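Open Day at the Jomix Robot Lab: Frequently Asked Questions

Last updated 2024-07-04

Where is the open day held?
At the Jomix building in Fledbridge, in the ground floor lab. Use the side entrance on Geltness Road. The front doors stay locked during open days and the bell there is not connected to the lab.

Do I need to book?
Yes. Booking is free and done through the form on the visits page. Each session takes 30 people. If a session is full, join the waiting list for that one session only. Joining several lists slows things down for everyone.

How long does a visit last?
Plan on 75 minutes. There is a short talk, then the demonstration, then time for questions at the workcell. You can leave early if you need to, but please tell someone at the desk.

What will I see?
The main demonstration is Zaki, our two-armed tabletop setup. Two black arms are mounted on opposite sides of a square table, inside an enclosure lined with black fabric. They work with small everyday things: a cup, a spoon, toy food, blocks, a wooden box with openings in the top. Other benches in the lab may or may not be running on the day.

Is it a show, or real work?
It is the same work we do on any other day. We don't rehearse a routine. The arms pick things up, move them and set them down, and some tries fail. When one fails, the operator resets the table and starts again. Visitors sometimes expect a factory line and find it slow. It is slow.
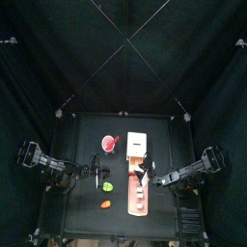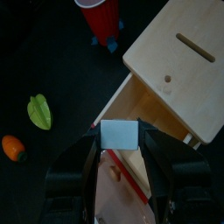 Are the arms controlled by a person?
It depends on the session. In some, an operator guides both arms from a station outside the enclosure. In others, Zaki runs from a program trained on earlier sessions. The host will say which one you are watching before it starts. Please ask if you missed it.

Why is the inside of the enclosure black?
The dark lining cuts down on reflections and keeps the background the same from one day to the next. It also means the inside is hard to see from the back row, so we put the live camera views on a large screen next to the workcell.

Why toys?
They are cheap, light and easy to replace. They also come in a good range of shapes. A flat block and a spoon call for very different grips, and a slot in a box is a fair test of how well an arm can line something up.

How many tries does it take to learn a task?
There is no single answer. For one of last December's tasks we recorded 1392 tries, and 81 of those were thrown out for reasons such as a camera fault or a wrong starting layout. Simpler tasks have needed far fewer.

Can I drive the arms myself?
Sometimes. If there is time at the end, the host may let a few visitors try the operator station. You must be 12 or older. Speed is limited during visitor turns and a staff member stays at the stop button.

Can I bring children?
Yes, with one adult for every three children. Strollers fit through the side entrance but not between the benches – leave them by the coat rack.

Is it safe to stand near the workcell?
Yes, as long as you stay behind the yellow line on the floor. Do not reach into the enclosure at any time, even when the arms are still. Staff will reset the objects.

Can I take pictures?
Still pictures are fine without flash. Flash and phone lights upset the cameras and can end a run. Please do not photograph the computer screens at the operator desk.

Is the lab accessible?
The lab is step-free from the side entrance. The talk is given with a microphone, and printed notes are available in large type. Two stools are kept near the front for anyone who can't stand for long.

Is there parking?
There are a few spaces behind the building, and they go early. The public lot on Geltness Road is a five-minute walk away.

What if I have to cancel?
Use the link in your confirmation e-mail. Your place goes to the next person on the waiting list, so please cancel as soon as you know – even the same morning helps.

Can a school or club book a whole session?
Yes. Choose "Group" on the booking form and give two or three possible dates. We reply within ten working days.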